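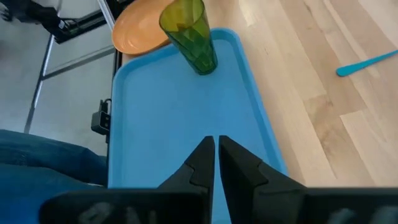
About Stendby Fencing & Gates

Hi, I'm Lesia Hrytsenko, and I run Stendby with my business partner Dennis Urio. We build and repair timber fences, garden gates and the odd retaining wall in Derkach and the farms just outside it. The town was settled in 1869, so we see plenty of crooked old boundary lines and posts that were set by somebody's great-grandfather (some are in better shape than the new ones!).

I started out painting pickets for my uncle one July when I was still at school, and I never really left. Dennis came across from Brutik, where he'd been hanging farm gates for years, and he's still the one I send when a gate has dropped and won't latch.

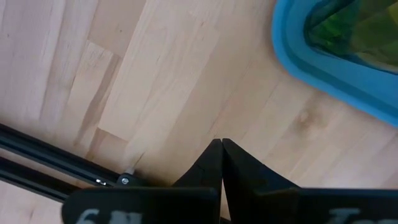 How we work

Give us a ring and one of us will come out, walk the line with you and talk about height, colour and what the neighbours think. Have a chat with them first if you can – it saves a lot of back and forth. You'll get a written quote within 2 days, and we ask for a $200 deposit once you're happy with it.

We dig our own post holes and take the old fence away with us. If you'd like to keep the palings for firewood or a chook pen, just say so and we'll stack them by the shed.

Our neighbourhood

We're at 47 Dandska Road, behind the feed store. The yard gate sticks a bit, so give it a good shove – yes, Dennis knows, and it's on his list.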